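# Dishwashing by hand

**Dishwashing by hand** is the cleaning of plates, cups, cutlery and cooking pots with water, soap and a tool such as a cloth, a sponge or a brush. It is the oldest method and it remains common in homes which also own a machine.

The usual order is from the least dirty to the most dirty: first glasses, then cutlery, then plates, and at the end the pots. In this way the water stays clean for a longer time.

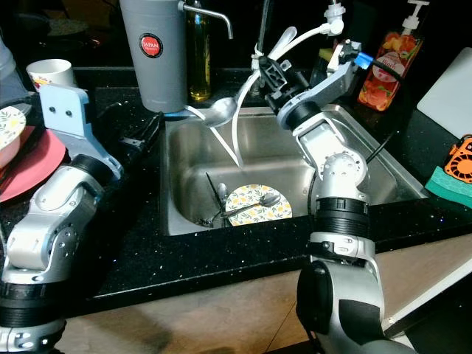

Which tool is better for the hand washer, a brush or a sponge?

A brush dries faster between uses and reaches into narrow places, while a sponge holds more soap and is easier on flat surfaces. Many households keep both.

## Regional habits

In the town of Linditz, dishes are traditionally washed in two basins, one with soap and one with clear water. The local historian Elmarie Baloyi described this custom in her book on kitchens of the region, for which she visited 200 homes. In the village of Kouris, with 2,807 inhabitants, the older families wash under running water only. Evanthia Antoniadis, who taught home economics there, advised her pupils to soak burned pots for 15 minutes before scrubbing.

## Soaking and drying

Dried rice, egg and cheese become softer in water. Wooden items should not be soaked, as the wood can swell and later crack. They are washed quickly and stood upright until dry.

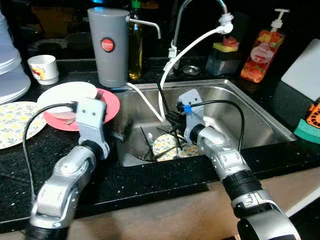 *Plate with floral pattern and chopsticks in a steel sink.*

Air drying on a rack needs no cloth. When a towel is used, it should be changed often.

## See also

- Dish rack
- Kitchen sink
- Scullery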